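Prestitz Home Support – Ticket 300254
Product: Perno table, light top
Subject: Table rocks, cups slide together when stacked
Opened by: Szymon Pietrzak
Status: Resolved
April 2021

Szymon wrote:

Hello, and thank you in advance to whoever picks this up. I bought a Perno table from you for the small room at the back of our hall, the one with the gray wall and the dark carpet, and I like it very much. It is just the right size for setting out drinks, and it wipes clean without any fuss. My trouble is that it rocks. It isn't a dramatic wobble, but if I lean on one front corner it dips, and then it comes back up with a little knock when I let go. I have tightened everything I could find with the key that came in the box.

I noticed it first with the plastic cups. We keep them nested in one tall stack on the table, and when somebody bumps the edge the whole tower gives a shiver. So far it has only gone over on me twice, but both times I was on my hands and knees afterward picking cups off the carpet, and I'd like to stop doing that.

Beddoe from Prestitz support wrote:

Hello Szymon, thank you for such a clear message, and I'm sorry about the cups! A knock on the way back up usually means one foot is sitting a hair shorter than the others. Could you try a few things for me, in this order?

Please turn each foot all the way in, by hand, until it stops. Then put the table back where it normally lives and press on each corner in turn. The corner that dips is the one to adjust. Turn that foot out a little at a time, pressing again after each turn, until the knock goes away. Please don't put the table on folded cardboard while you do this, as it squashes down and you'd be starting over in a week.

If it still rocks, let me know what kind of floor you have and whether the table stands near anything it might be resting against.

Szymon wrote:

Good evening again. I did as you asked, and I am pleased to report some progress. All the feet went in nicely except the one at the front left, which was stiff and needed a cloth for grip. Once it was in, I could feel straight away that this was the corner that dips. I gave it 2 turns out and the knock has gone when I press with one hand. If I really lean my weight on it there is still a small movement, though much less than before.

The floor is carpet, dark gray and fairly flat, laid long before my time. As for things nearby, there is only the black folding chair between the table and the wall. I leave a gap there so the chair can be opened and so I can reach the outlet behind it – nothing touches the table at all. 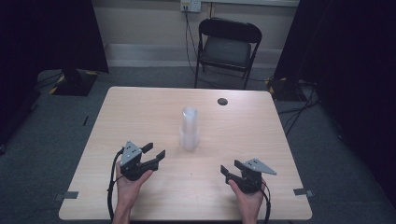

I have also been wondering whether I should keep the cups somewhere else altogether. My wife thinks two short stacks would be more sensible than a tall one, and I expect she is right, but the tall one takes up so little room. Would you say the carpet is to blame for the movement that is left, or should I go on turning?

Beddoe from Prestitz support wrote:

That is very good news about the knock. What you have left does sound like the carpet. Give it a few days to settle under the feet, then press the corners once more and add a quarter turn if you need it. I wouldn't go further than that, or the opposite corner will start to lift. And I'm with your wife on the cups!

Szymon wrote:

A quarter turn did it. I leaned on every corner and the table stayed put. The cups are in two stacks now, for the time being. You may close the ticket, and thank you for your patience with me.

Ticket closed by Beddoe. Cause: front left foot set short, carpet settling. No parts sent.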